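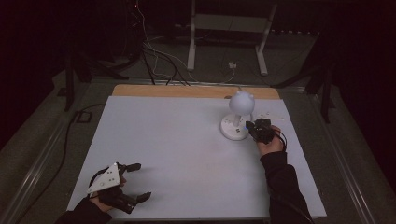 Fig 1. Eared ball on its stem and base, white board, small flat bits off to the right.

Parnerel tabletop set, README

last edit 3 Dec 2015, M. Calvo

What's in the folder
Stills of small white objects on a white board. White on white the whole way through, that was the idea. 2,075 stills, 68 objects, one subfolder per object. Objects go by nickname, not number (sorry), full list in names.txt. The one in Fig 1 is "mouse". Araceli calls it "bear" and her notes say bear all over, same thing.

Folders
stills/ all the pictures, by nickname
notes/ Araceli Marín's handwriting typed up, some lines missing
names.txt nickname, shape words, who lent it
old/ ignore. First try from May, brown paper instead of the board

Setup
White board flat on the tan wooden one. White board smudges easily and we did not repaint between objects, so expect gray patches in the middle. Don't use the patches to line pictures up, they move when the board gets wiped. Room lights low.

Shape words
Kept short on purpose.
ball = anything round, glossy or not
stem = the thin part under a ball
base = flat part it stands on
ears = bumps on top, two on mouse
rim = raised edge on a base
bits = small flat pieces lying loose near an object

Bits are not their own object. No entry in names.txt, no nickname. If they're on the board they stay in the still and the line in notes/ says "bits" and which side. Right side for Fig 1. Please dont crop them out, Vidal did that on their copy and now the two copies don't match.

Marks
Small dark spots on a base get written as "marks" unless you're sure it's a hole. Mouse base has a few, left as "marks". Araceli wants to change this to "holes" for the whole Stastar batch, not decided yet.

Known problems
- glare on glossy balls, upper left mostly. Edges wash out
- over 200 stills have the base nearly the same tone as the board, look for the rim
- names.txt has "egg" twice, second one should be "egg tall"
- Sondulo loans came back before we finished so those folders are thin
- scale: none. No ruler on the board, should of put one

Sizes
Full size only. There was a small version of the first 400 but it went stale, deleted it.

Using it
Fine for teaching and for practice drawing. Say Parnerel somewhere. Anything lent by Stastar, ask Milagros Calvo first, the lender column in names.txt tells you which.

To do
fix egg
finish notes for mouse, spool, little cup
decide marks/holes
second board??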